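Ranura Block Pushing Kit
Sold by Hunelell, Gultthorpe. Price: 1,272 excluding VAT. Arm not included.
Reviewed Wed 16 November

Hunelell describes the Ranura as "everything you need to start with pushing tasks". That is generous. You get eight blocks, a wooden board, bolts, a straight pusher rod and a login for the task software. You supply the arm, the bench and the patience.

The blocks are decent. They come in four colours, each in two different shapes, and the matte finish doesn't throw glare back at a camera. The stars and the heart are the awkward ones to push, as they should be. Cylinders roll off line if you catch them badly. 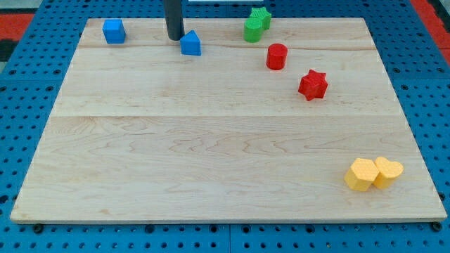

Hye-jin Ryu had fewer complaints: the kit took her five minutes to bolt down, and after a term of daily use she hadn't replaced a single block. She did say the software lost her task list twice.

I believe her on both counts. The Woo task software is the weak part. It gives you written instructions such as "move the red star to the yellow heart", then leaves you to decide whether the arm managed it. The June update promised automatic scoring - I'm still waiting.

Spare blocks are sold only in packs of 5, so losing one gets expensive. Delivery took roughly 8 days.

Worth it if you need the same layout as another lab. Otherwise, price up a printer and a plank first.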